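Home | Lists | Flowers and Table Dressing | Archive | Search | Log in

Re: [table-dressing] Artificial flowers, are we for or against?
Oct 9, 2018

Hello all,

I've been meaning to answer this since the digest came round, and then I got the patterned cloth out and lost an entire evening to it, so apologies for the length! Two pictures first and then I'll get on to the actual question.

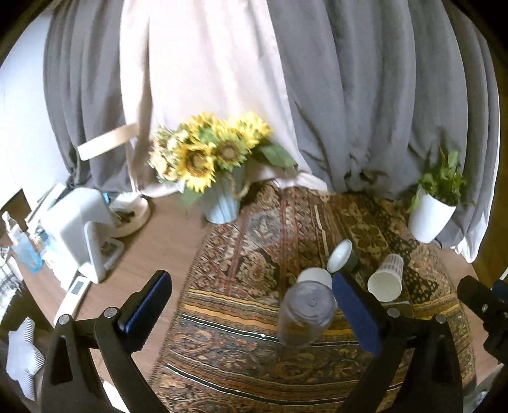
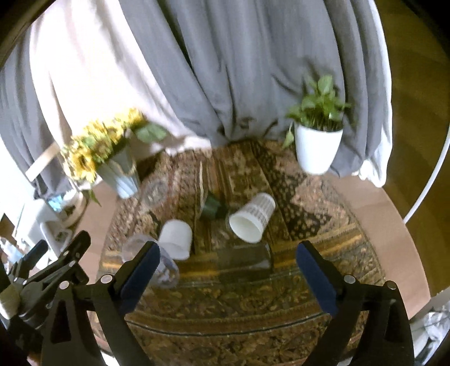

The patterned cloth on my table – sunflowers in the bucket in the first one, the little pot and cup on their sides in the second.

On Monday a list member wrote:

> I've got a window corner with a plain wooden table in it and it looks
> so bare. Real flowers last me 6 days if I'm lucky and then I'm
> sweeping up petals. Has anybody gone over to artificial and not
> regretted it? And do you put a cloth underneath or leave the wood
> showing? I'm worried about it all looking like a waiting room.

Right, so I'm for. I held out for years (my mother had a silk arrangement on top of the telly that was more dust than silk) but sunflowers seem to me the ones that get away with it. They're big and a bit daft-looking in real life anyway, so your eye doesn't go hunting for the join. I bought mine at the Ultthorpe craft fair in February, when there wasn't a real sunflower to be had for love nor money, and they've been out ever since. The small cream and peach blossoms are tucked down one side to stop it being too much yellow.

I'm fussier about the container than the flowers. I tried a glass vase first and you could see all the stems, horrible. A metal bucket hides the lot. If yours tips forward put some gravel in a freezer bag at the bottom, 900 grams did it for me, though I did have to go back and bend a few stems afterwards.

As for the cloth, I'd say yes, but a busy one, and let some of the wood show at the sides. Mine is all browns and rusts and olive, more like a carpet than a tablecloth, and I was sure it would fight with the yellow. It doesn't at all! There's a golden-orange stripe going across it that might have been made for sunflowers. It's a heavy old thing so it stays put, and on a round table I don't fret about getting it straight. A plain cloth shows every crease, or every crease I own at any rate.

The white cup with the slots all round it is next on my list. I'd like to try it with a few of the small blossoms poked through the sides, and possibly the dark green pot next to it with some trailing leaf. White against that pattern jumps out a fair bit, so I may end up with only the green. Opinions welcome.

Oh, and curtains. Mine are long enough to land on the tabletop, and the pale one bunches up behind the flowers. I did think about taking 3 inches off it and then decided I like the pool of fabric. With the light coming through, the top sunflowers look lovely, much better than they do against the grey.

For washing them, cool water with a drop of washing-up liquid, and shake them over the bath. Don't use the hairdryer, I've got one leaf that has never been the same.

Has anyone used the Vurnura dust spray? I keep seeing it mentioned and can't decide if it's just water in a nice bottle.

6 replies | 200 views | Share

Related threads
Medrano ribbon, where to buy by the roll
Gramine dried grasses shedding everywhere
Round tables and square cloths
Getting candle wax out of a runner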